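Embroidered sweater got a bit fuzzy, can I shave it without wrecking the stitching?
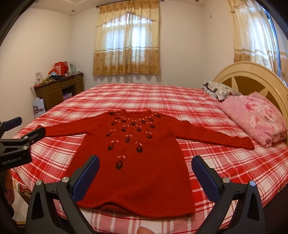 So I've had this for about a year and the knit is pilling under the arms and down the sides. I bought a Kilik fabric shaver for 30 bucks but I'm scared to go anywhere near the flowers. Do I just skip that part? Also the label fell out ages ago, so no clue what it's made of – my guess is a wool blend.
posted by trokiteo_fan

Yaqin Meng
Skip the shaver on the embroidery, for sure. I snagged a cardigan that way in May and lost a whole leaf. I go over the plain parts with the guard on, very light, then do around the stitches with little nail scissors, one pill at a time. Took me 60 minutes with the TV on. Wash it inside out in cool water after and dry it flat, no hanging!

wakomom7
just get a sweater comb, way cheaper

ornier_knits
Combs are okay on wool but I wouldn't drag one over loose threads. Try the shaver on an inside seam first and see what it does.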